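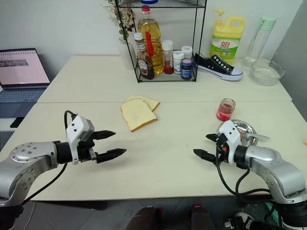
Monday at the Kettunen ribbon mill

I had wanted to see the Kettunen mill in Tisberg ever since I started buying their wired ribbon for my door wreaths, and in August they finally ran a visitor day. It was a Monday, which ruled out most of my craft group, so I went with my neighbor and we split the gas.

Check-in was at the side entrance on the loading street. The front gate is locked and the sign there is easy to miss. We got a name sticker and a sample card with 13 snips of ribbon stapled to it. Closed shoes only. One woman in sandals had to wait for a loaner pair.

The tour took around 40 minutes. Our guide was Krystyna Baran, who works in the dye room and has a good loud voice, needed on the weaving floor. The narrow looms weave several ribbons side by side. She told us one of the older looms carries 288 warp threads when it is set up for the wide satin. Threading it is still a hand job and takes most of a shift.

The part I cared about was the wiring. I always assumed the wire was glued in. On their better lines the edge is folded over the wire and stitched, and on the cheaper ones it is held with a heat-set overlock. That explains why my red plaid frays at the cut ends and the cream one does not. Krystyna said to cut wired ribbon at a slant and pull the wire back a little before folding the tail under. I tried it at home on a bow for the back door and the ends are holding so far.

We also saw the flocking line, where they make the velvet ribbon they sell under the Flotix name. It was not running. They had bins of finished rolls out to touch, and the moss green is nicer than it looks online.

The dye room was closed to visitors, and we only got to look in through the door. I would have liked more time there and less in the warehouse.

At the end there is a seconds shop. Rolls were $7 each whatever the width, cash or card. I bought four: two burlap, one of the moss velvet and one navy with a faint print flaw. The Irkar jute mesh was full price, so I left it. By the time the second tour group came in, the burlap was nearly gone.

Parking is free but tight. Coffee came from a machine by the restrooms. They plan another day before the holidays, sign-up by email.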